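Wallpaper seams opening on one wall only, paste-the-wall paper

Posted in Walls and Ceilings
2 replies

diltari_h

I hung a non-woven, paste-the-wall paper in a small work alcove. Three walls, large floral pattern, straight match. The two side walls are fine. On the back wall the seams have opened along most of their height, and the gap is widest at mid height. The edges are not curling. The paper is flat and stuck down, but the white of the plaster shows between the drops.

Details:
Plaster was skimmed last April and painted with one coat of thinned flat paint.
Paste is Tison ready-mixed, applied with a roller, one drop at a time.
The back wall is an outside wall. The side walls are interior partitions.
Wall height is 83 inches from the baseboard to the underside of a shelf.
All rolls carry the same batch number.

I did not use a primer or size. Can the gaps be closed without stripping the wall, and what should I do differently if I have to rehang it?

faso71

Did you size it? You need to size new plaster. Paint is not size. Strip it and start over.

ezzat_walls

Sizing is part of it, but I would not strip three walls when two of them are sound.

A gap with flat edges is a different fault from a lifted edge. A lifted edge means too little paste at the seam, or paste that skinned over before the paper went on. A gap with flat edges means the drops were hung slightly apart, or they moved while the paste was drying. Non-woven paper shrinks very little, so movement usually comes from the wall drawing water out of the paste unevenly, or from the paper being stretched during smoothing. Pulling a drop sideways to bring the pattern into line will do it. The paper creeps back later, and the seam opens most in the middle, where nothing holds it.

Pattern scale matters too. With a print of this type the eye follows the flower heads across the seam, and a hairline gap through a pale petal is far less visible than one through a dark area.

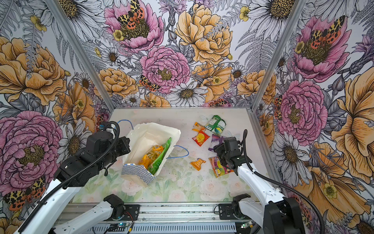
Source: poster's own, peony and daisy print, three walls

Check these in order:

Hold a long level against each seam on the back wall. If the first drop is out of plumb, every later drop will have been forced over to meet it.

Press the paper beside a seam with a fingertip. If it sounds hollow or gives, there is not enough paste behind it.

Find an unpapered patch of the same wall, behind the shelf bracket for example, and put a few drops of water on it. If the water soaks in at once and the surface darkens, the wall is too absorbent and needs a primer made for wallcoverings.

If the paper is bonded and the wall is not too absorbent, leave it up and color the gaps. Use a fine artist's brush and acrylic paint mixed slightly darker than the ground color. Paint the plaster in the gap, wipe the paper at once with a barely damp cloth, and let it dry before judging the color. Test on an offcut first, as some surfaces stain.

If you rehang, strip the back wall only. Wash off the old paste, let the wall dry fully, and apply a wallcovering primer. Mark a plumb line for the first drop. Roll paste 2 inches past the width of each drop so the seam area stays wet. Slide the drop into contact with your palms, smooth from the center outward, and use a seam roller lightly. Keep the heating low until the paste has dried.

Buy the extra roll before you strip anything, and check that the batch number matches.

diltari_h

Water soaked in immediately behind the bracket. The first drop is also out of plumb. I will prime and rehang the back wall and leave the sides alone.

Last edited 1/20/24
Viewed 174 times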